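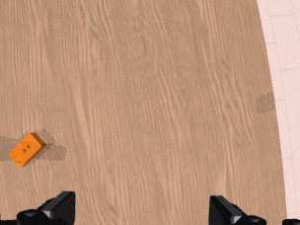
Fanni Győri
Press Officer, Edbridge College

Edbridge students take simulated robot arm to Clemside final

22 May 2024

A team of students from Edbridge College has reached the final of the Clemside Schools and Colleges Robotics Challenge with a program that teaches a simulated robot arm to pick up small blocks from a table.

The team, which competes under the name Pindisia, is made up of four students from the college's after-hours robotics club. They will present their work to the judges at the Cordeiro Hall in Clemside at the end of May.

All entries this year are built and tested in simulation. Each team receives the same virtual arm, fitted with a two-finger gripper, and a virtual room with a wooden table and a tiled floor. The program has to find an orange block, bring the open gripper over it, close the fingers and lift. The block may lie at any angle, and the program is given no information about where it has been placed. It works from a view looking straight down at the tabletop.

Edbridge students began work on the entry in the autumn term. Their first version handled blocks lying square to the gripper but often failed when the block was turned diagonally, with one finger landing on top of it. The team rewrote the part of the program that judges the angle, then ran over 700 practice attempts on the college's computers.

Shadows caused a second problem. The simulated room is lit so that soft patches of shade fall across the wood grain, and early versions of the program sometimes took the edge of a shadow for the edge of the block. The students dealt with this by changing the lighting between practice runs.

"We spent a lot of the spring looking at failed grasps and writing down what had gone wrong in each one," said Quyên Ninh, who leads the team. "It was slow, but after a few weeks we could see the same mistakes coming up again and we knew which ones to fix first."

The robotics club meets after lessons in the computing block and has 18 members. Those who are not in the competition team have been working on their own projects, including a line-following vehicle and a sorting task that uses the same virtual arm. No previous experience of programming is needed to join.

In the final, each program will be run on block positions the teams have not seen before. Judges will also read a short written report and question the students on how they tested their work. Teams are allowed 2 attempts at each position.

Families and friends of the team may attend the presentations. Places should be booked through the college office.

Press enquiries: Fanni Győri, Press Office, Edbridge College.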